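**June, Prakcombe bench, started just after 2 pm**

Back on the mixed objects set for Drirkus today, and I'm pleased to say it went along rather nicely once I'd had my tea and stopped fussing with the lamp. The target is still 2,000 grasps before we send anything over to Skevthorpe, and we're now at 190 good ones, with 66 of those added this afternoon - slow, but I'd much sooner have slow and tidy than a great heap of muddle to sort through later.

Shiny things are what I want more of. The last model Bashir trained was lovely on matt blocks and hopeless on anything with a highlight, so I'm giving the glossy items a double share and letting the glare stay in. Please don't turn the lamp down if you take over! I threw out 5 runs where I'd nudged the arm by hand and forgotten to flag it (my own silly fault).

Cables need a think as well. Anything with a lead gets its own label from now on, and I'd like the loops laid differently each time, otherwise we'll only teach it one shape of flex. I've started a page for this in the shared folder, do add to it. 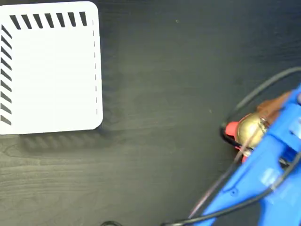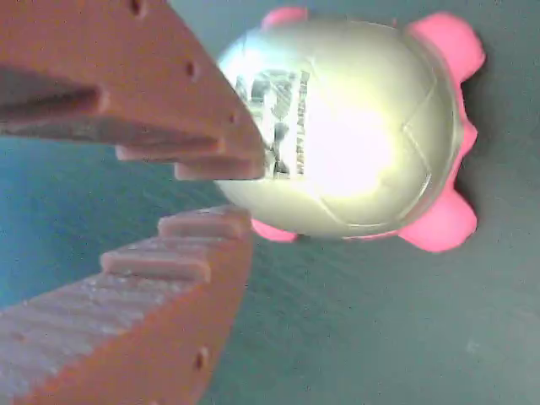 *First one: glue gun with its lead. Second: pearly toy with the pink limbs, both fingers in view.*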